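Clearing Scraps from a Bench Before Wiping

Last revised 2/4/26

Small offcuts and paper waste should come off the surface before any liquid is applied. Damp paper breaks up and leaves fibers that are slow to remove.

Step 1. Sort by type

Pick up narrow strips first and hold them upright by the lower part. Treat any clear or translucent strip as glass until you have checked the edge. Keep it apart from torn red scraps and crumpled white paper. 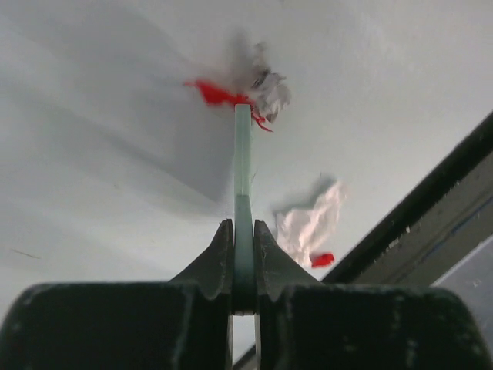
Step 2. Bin the waste

Glass goes in the rigid Ondus tub, plastic and paper in the open bin. Close the tub when the contents are 2 inches from the rim.

Step 3. Check for fibers

Look across the surface at a low angle. Lift hairs and threads with tape. Replace the tape after 7 passes.

Step 4. Wipe

Use a folded cloth, one direction only.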